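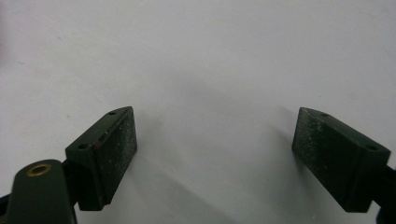

Open gripper fingers over a plain white surface, seen from the camera on the hand-held tool.

Grirnow is a software package for estimating the opening of a two-finger gripper from images taken by a camera mounted on the same tool. It was written by Eirini Stamatopoulos and Minoru Hayashi and is maintained at the Sastdale laboratory. The package is used mainly with hand-held grippers that carry no position sensor, where the distance between the fingers has to be recovered from video before a recording can be used to train a control policy.

Method

The estimator treats each finger as a rigid body that moves along a known path in the camera view. Because camera and fingers share one mount, the only unknown in normal use is the opening itself. A segmentation step separates finger pixels from the background, and a fitting step then slides a stored outline of each finger along its path until the overlap is greatest. The two fingers are fitted separately. If the results disagree by more than a set limit, the image is flagged and the opening is filled in from neighboring images.

Shadows are the main source of error on pale surfaces. A dark finger and the soft shadow beside it can merge at low contrast, which moves the fitted edge outward. Version 2 added a shadow class to the segmentation step — earlier releases had only finger and background — and Hayashi reported that this removed most of the bias on white tabletops.

Calibration

Calibration is done once for each tool. The operator opens and closes the gripper fully 3 times over a plain surface, with nothing between the fingers. The program takes the widest and narrowest positions as end points and builds a lookup table from outline position to opening in millimeters. Worn or replaced finger pads change the closed position and call for a new calibration.

The segmentation model supplied with the package was trained on about 2,000 labeled images. A separate test set of 278 images, prepared by Keabetswe Joubert, covers glare, motion blur and partly hidden fingers.

Integration

Output is a time-stamped opening value with a confidence score. The planning tool Aranda reads this format directly. Other programs use a converter by Casimiro Calvo, which resamples the values to a fixed rate.

Limitations

The method assumes rigid fingers. Soft fingers that bend around an object give readings that are too wide, and the confidence score does not reliably drop when this happens.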